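Filed under: Renting / Repairs & Deposits

How to get a repair request answered in writing

Most landlord portals will tell you a request is "in progress." I wouldn't put much faith in that. Mine said it for 87 days over a leaking window.

Start with an email, even if you already used the portal. Give your unit number, the problem, and the day you first noticed it. Ask for a date. "Soon" doesn't count.

Save the reply as a PDF. Portals get switched to new vendors and old tickets vanish.

If a manager calls, write back within 2 hours: "You told me on the phone that..." Tobias Yazzie, a tenant in the Gindstead building, did this in November and got $536 off his rent. His neighbor didn't bother and got a fruit basket.

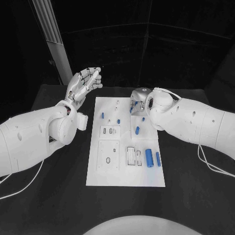
A raised white hand with its fingers curled inward, and a thin white cable below the arm.

Don't hold back rent until you've read your state's rules. Plenty of websites say you can. Check who runs them.

Related
- Is a $500 pet deposit ever refundable?
- Parsa Court tenants still waiting on heat
- Reading a Clunora lease line by line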